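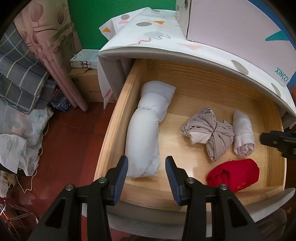 Monday, check-swing review. Went through 30 appeals from the May games with Clémence Besson and changed 3 calls, all on pitches low and away. Our base-side angle marker still slips when the batter leans. I've started keeping the cloth markers rolled up in a wooden drawer, the taupe one tied in the middle with a thin dark tie, the red one in its own roll. Clip 902 stays open – Emmanuel Minja reads it as no swing, I don't. Rerun it in Tornidia at inning 22 of the set.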